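**Ticket 107 – Gift box lid won't close flat / contents shift**
Status: Resolved
Opened by: Shuzhen Tian
Product: Prodine rigid gift box, green lining, medium
Handled by: Ullo order support

**Problem as reported**

I ordered the medium box to send a care package to my aunt. The lid sits up at one corner when the box is packed. If I push that corner down, the opposite one lifts. When I carry the box to the door everything slides to one end and the knitted things bunch up. The box is fine when it's empty and the lid drops on with no trouble. I need to mail it in September and would like to know if the box is faulty or if I should exchange it for the large.

**Support, first reply**

Thanks for the details. Please check the following before we start an exchange:

1. Put the empty box on a hard surface and see if it rocks.
2. Put the lid on empty, then turn it end for end and try again.
3. Measure the inside depth. It should be 107 mm.
4. Let us know what goes in the box and in what order.

**Shuzhen Tian**

Did all four on the kitchen table.

- No rocking.
- Lid fits both ways.
- Depth is 107 mm at all the corners.
- Contents: a lavender knit, folded, a cream knit with a textured stitch, a smaller cream knitted piece, pocket tissues, and a few small packets. There is a tin too, but I haven't decided if it goes in this box or separately.

I have been putting the packets in first because they are flat, then the knits on top, then the tissues wherever there is room.

**Support**

The box measures correctly, so we don't think it is a defect. Two questions. How tall is the tin? And do you fold the lavender piece to the size of the box, or does it come up over the side? A lid of this type has only a few millimeters of play, and one layer of knit over the rim is enough to hold a corner up.

**Shuzhen Tian**

The tin is 133 mm tall so it can't stand up in there. I tried it on its side and it took most of the floor, and then the knits were well above the rim. I took it out again.

You are right about the lavender one. I started over on the bed, where I had more room to spread out, and it was hanging over the right side again before I was even finished. It is wider than I thought when folded in half. The cream one with the texture is on the right too, so that side is doing all the work. The small cream piece is in the back left corner and hardly takes up anything.
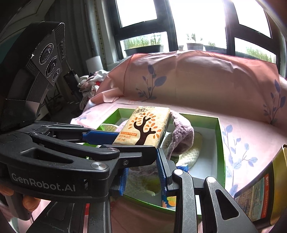 I think I have been treating it as one pile when the two sides are not the same height. I can fold the lavender one in thirds but then it is thicker. Should it go on the bottom?

**Support**

Yes, bottom. Suggested order:

1. Lavender knit in thirds, laid flat across the full length, nothing over the rim.
2. Textured cream knit on the right, folded side facing the wall.
3. Small packets on the left, on their flat sides.
4. Small cream piece on top of the packets.
5. Tissues last, in the gap between the two sides. They give a little, so they work well as a filler.

Close the lid without pressing. If a corner lifts, open it and move whatever is under that corner. Please leave the tin out for now.

**Shuzhen Tian**

Tried it. First attempt, the right side was still high. I refolded the textured one so the thick edge was toward the middle and that fixed it – the lid went down on all corners and stayed. Carried it down the hall and back. The packets moved a little but the knits stayed put.

Can I add paper on the left to stop the packets moving? And what is the weight limit?

**Support**

One sheet of tissue paper, crumpled loosely, is fine. Don't pack it tight or the lid will lift again. We don't list a weight limit for this box, but we recommend an outer carton for mailing in any case. The Singhal carton, size 44, takes the medium box with padding on every side. The tin could go beside it in the next size up.

**Shuzhen Tian**

I'll send the tin separately, I have a padded mailer for it. Paper is in and nothing slides now. I'm keeping the medium, no exchange needed.

**Resolution**

Box within spec. Lid was held up by knitwear folded over the right rim and uneven height between sides. Fixed by repacking. Exchange request closed, no return label issued.

Note for the help page: add "check the rim for fabric" ahead of the measuring steps.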